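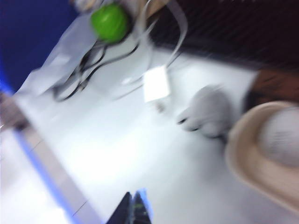 A green ball on the white tabletop.

Home & Garden > Furniture > Tables
Reviewed by Mahlet Moges, October

Mimwood white table: two years of daily use

We bought the Mimwood table when we moved into the flat and I have put off writing this until I had something useful to say. It has been our dining table, my desk and the place where the ironing piles up, so it has had a fair amount of wear.

Delivery was by Trondgate, who left both boxes in the hall downstairs. The top is heavy and I would not try to carry it up a flight of stairs alone. My neighbour Eugeniusz Kaczorowski took the other end. The legs come in the smaller box with the bolts, an Allen key and a sheet of drawings with no words on it. Step 3 shows the brackets the wrong way round. If the holes don't line up, turn the bracket over and carry on.

Putting it together took most of an evening. Use your own Allen key if you have one, as the one supplied is soft and rounded off on me before the last leg was done.

The surface is better than I expected. Tea and coffee wipe off with a damp cloth. Turmeric left a yellow mark which faded over a couple of weeks with washing-up liquid. Biro came off with a bit of white spirit, though I tried that near the edge first. I have not put a hot pan straight on it and the leaflet says not to.

White does show everything. Crumbs, pencil dust, newspaper ink from people's elbows. In strong light it can be rather glaring to work at, and I moved my chair round to the other side for that reason. If you sit by a south-facing window, think about the grey.

It wobbled from the first day. Our floor is old and not level, so I don't blame the table entirely, but the feet don't adjust and for this money they should. I cut felt pads to fit and it has been steady since. The bolts need tightening every few months. I wrote to Mimwood about the feet and had a polite reply from a Hannelore Gruber, who sent a spare set of bolts I hadn't asked for.

I also looked at the Kament, which costs less and has a thinner top. Grażyna Sadowski has that one and the corners have started to chip. The Zalewska is nicer than either but would not have gone through our kitchen door.

Good: easy to clean, solid top, no chips so far.
Less good: fixed feet, poor drawings, soft Allen key.

I would buy it again at the sale price. At full price I would want the feet sorted out first.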